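Lists > graspcode-users > Archive > Thread view

Re: closed/open label flips on cloth
Posted by Deolinda Matos, May 2018
4 replies | 2 shares

Kristóf, all,

quick one before I lose the machine to the nightly build. Short version — your width threshold is the problem, the net is fine. Long version below, sorry for the mess.

Kristóf Kelemen wrote:
> Reran the grasp-state labeler on the Lernwood cloth set with the
> current master. Out of 90 clips I get 28 where the state flips
> back and forth between OPEN and HOLDING while the fingers are
> closing. Rigid stuff does not do this at all. Is it the segmenter
> losing the fingertips on dark background, or is somthing wrong in
> the state machine? I tried raising the smoothing window, no
> change. Also: should HOLDING even be allowed when width is at
> minimum? The doc page says no, the code says yes.
> Béla thinks we should just drop the thin objects.

Please let's not drop the thin objects. Thin objects are half the reason for the set.

What I did: pulled frames from the same cloth session, dumped the finger masks, looked at the raw width. Masks are good. Both pads found every time I checked, even against the black linkage. So not the segmenter.

The state machine is where it goes wrong. It calls EMPTY_CLOSED when the pad gap goes under min_width, then the contact head says "no, there's something there" and kicks it back to HOLDING, then width wins again next tick. Ping pong. With a block or a cup you never get near min_width so you never see it. With a folded cloth the pads look shut either way. Two from that session so we are all talking about the same thing:

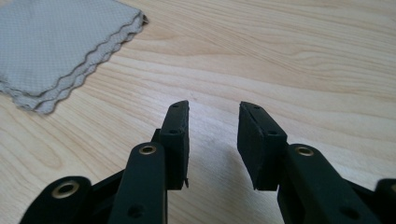
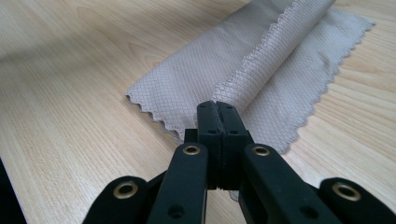

Gray cleaning cloth on the wood table — gap open in the first, pads together at the cloth in the second.

For the second one the width reading is basically the same as a dry close on nothing. No threshold is going to separate those, I don't care how you tune it. You need what is at the tips, in the image, and that has to outrank width once the pads are together.

First one is easy, you'd think, wide gap with bare wood in it. But check the object proposal — cloth is way up in the corner, and the old code takes nearest object to pad center with no distance cap. So it gets a "target" there and sits in APPROACH when it should say OPEN. Separate bug, same file. I put a cap in, value is a guess, somebody with more clips should fit it properly.

Patch is on the branch cloth-states. Changes:

- min_width no longer forces EMPTY_CLOSED, it only asks for a contact check
- contact check looks at a crop at the tips, 56 px square, before it was 28 and mostly saw rubber
- hysteresis on HOLDING, has to lose contact for a few ticks before it lets go
- distance cap on target proposals
- Worku config updated, Piller config NOT updated, don't run it on that yet it will crash on load

Tested on 72 of the clips, rest are still copying. Flips are gone on all but two and both of those have the cloth bunched up so the pads are half hidden. Havent looked further.

To your other question, yes HOLDING at minimum width has to be legal. The doc page is wrong. Elfriede, can you fix it, I don't have write access to the docs since the March move.

Open things:
— the wavy edge of the cloth gives the contour code a hard time, lots of tiny segments. Slow, not wrong. Could simplify the contour first
— Benito, does the planner side read EMPTY_CLOSED anywhere directly? if it does it'll see fewer of them now and the retry logic may never fire. Please grep before I merge
— Kurkov export still writes the old state names, I left it alone

Will merge tomorrow if no one yells. If you do yell please send the clip id and the commit, last time I spent the whole morning on a stale checkout.

Deolinda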